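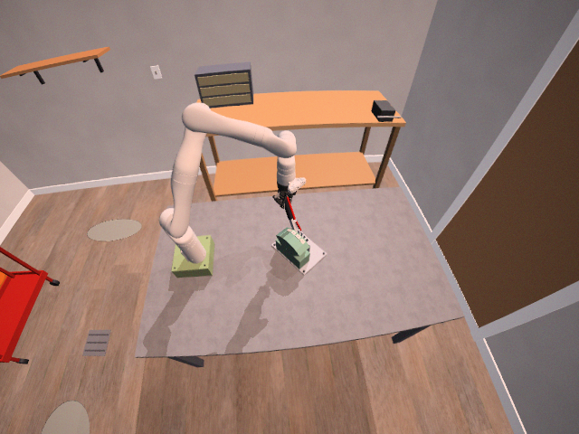 **Why is the live scorebook showing our under-14s with no runs when they made 53?**

The innings got saved against the wrong fixture. Priltness have two matches in the system for the same Friday evening, and the tablet picked the friendly.

**Ticket 928 — junior scores not reaching the club page**

Right, I'm keeping notes as I go because I had this same bother last season and couldn't remember a thing about how I'd fixed it!

**6.10 pm.** Maxence Caron rang from the ground to say parents were refreshing the club page and seeing nothing. He's scoring on the Tralis app, on the old club tablet, and everything looked fine at his end — overs ticking along, batters in the right order, even the wides. I asked him to read me the match title off the top of the screen and he said "Priltness v Lindgren", which is correct, so I went off looking in the wrong place for half an hour.

**6.45 pm.** Things I tried from home:

- logged out of the admin page and back in
- cleared the browser cache
- checked the page on my phone with the wifi off
- asked Maxence to switch the tablet to his phone's hotspot (the pavilion signal is dreadful, so this was my favourite theory)

None of it made any difference, except that the hotspot ate a fair bit of his data. Sorry, Maxence.

**7.20 pm.** Found it. When the league game was moved, somebody put in a friendly against Lindgren first and then added the proper league fixture afterwards, so there were two with the same name and the same start time. The app lists them one under the other and you'd never tell them apart unless you tap the little arrow. The league one had nothing in it. The friendly had the full 53, ball by ball, and our lad's lovely 14 not out at the end.

**7.35 pm.** What I did, in this order:

1. Got Maxence to press *Pause scoring* between overs, with Lindgren three down.
2. Exported the innings from the friendly. It saved as a file of 900-odd lines, bless it.
3. Imported that into the league fixture and checked the extras.
4. Had him open the league fixture on the tablet and carry on from there.
5. Hid the friendly. I haven't deleted it yet.

The page caught up by the next over and my phone stopped buzzing.

**Still open**

- The Kemix Trophy table hasn't picked up the result. It updates overnight, so I'll look again in the morning before I start poking it.
- One of the Lindgren bowlers has come through twice, once with a capital letter and once without. I've merged the two but his wickets need checking against the paper book.
- Could whoever adds fixtures please put "friendly" in the title? I'll do the ones already in there this weekend.

Leaving the ticket open until the table's right.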